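Search posts Go

Tolera Araya
19/08/2015

Thread on workplace injury logs, mostly for small shops. I did safety paperwork at Satholm for nine years and get the same questions over and over.

If someone needs more than first aid, write it down the same week. Waiting until December to rebuild the year from memory is how entries go missing.

A bandage is first aid. Stitches go in the log. Prescription drugs go in the log. People argue with me over the second one — the rule is short, go read it.

Near misses don't have to be logged. We kept a separate sheet anyway. It had 17 lines on it my last year and two of them got a guard fixed.

Abbas Ebrahimi at Nekdale asked who counts as an employee. Temps do, if you direct their work day to day. The agency doesn't log them a second time.

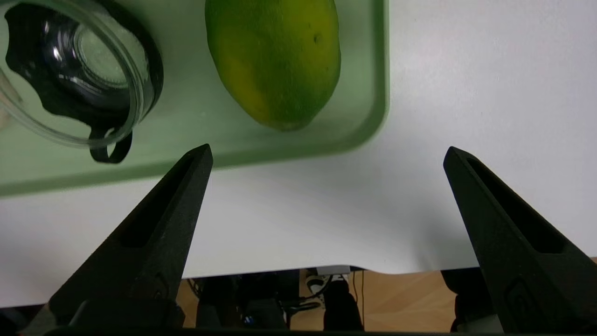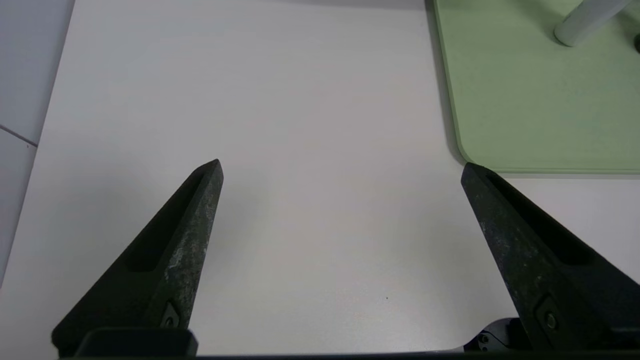 Slips and cuts fill most of the logs I've read, and the write-ups are usually too thin. "Hurt hand at table" tells the next reader nothing. Name the surface and what was on it. For a white tabletop with a green tray on it, write white tabletop, green tray, and which side of the tray the hand was on. Then the time and the task.

Next posts will cover the yearly summary and where to hang it. Roughly 100 of you asked.

Contact | © 2015 Brirketholm | Back to top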